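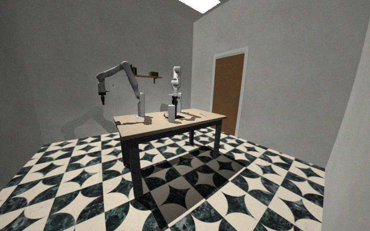 Flat, level and dry: what goes under a patterned tile floor

Patterned floor tiles have come back into ordinary houses over the past decade, first in hallways and then in kitchens, utility rooms and home workshops. Most of the attention goes to the pattern. Most of the failures start below it.

Oisín Keane has laid tiled floors for McGrath, a small flooring contractor, long enough to have lifted a fair number of other people's. The usual complaint is a cracked joint or a hollow sound underfoot. The usual finding is a base that was never checked with a straight edge.

Reading the base

A two-metre straight edge is laid across the floor in several directions and the gaps beneath it are measured. Gaps over 3 mm are treated before any tile is ordered. On a concrete base, high spots are ground down and low areas filled with a levelling compound. On timber, the boards are screwed down and covered with a rigid backer board, with the joints staggered.

Flat and level are separate matters. A floor can slope slightly from one wall to the other and still take tile well. A level floor with a shallow dish in it will not, and a geometric pattern makes the fault easy to see, as the corners of neighbouring tiles stop meeting in one plane.

Moisture is measured next. New screed is left until the meter reading is within the adhesive maker's limit, whatever the building programme says. Keane's last job was held up by this for most of September.

Setting out

A repeating pattern has to be planned from the middle of the room. Two chalk lines are struck at right angles, and a dry run is laid along each as far as the walls. If the last tile would be a narrow strip, the line is moved by half a tile – a small change that saves a good deal of awkward cutting.

The room used for the measurements in this article took 409 whole tiles and 195 cut ones. The high share of cuts came from a chimney breast and two door openings. The tile was Ita, a cement-look porcelain from Preltetti, bedded in Gateo flexible adhesive with a notched trowel. Tiles were drawn from several boxes at once to spread any variation in shade.

Weight and fixed loads

Domestic floors are seldom tested by people walking on them. Heavy benches, boilers and full bookcases matter more, as their weight reaches the tile through small feet. A bench of roughly 320 kg on four legs puts a quarter of that on each if the load is even, and it rarely is. Pads under the feet help. Full adhesive coverage beneath the tile helps more – any void under a loaded foot is a likely place for a crack.

Movement joints are left at the walls and at doorways, filled with flexible sealant and hidden by the skirting or threshold. Grout is not used there.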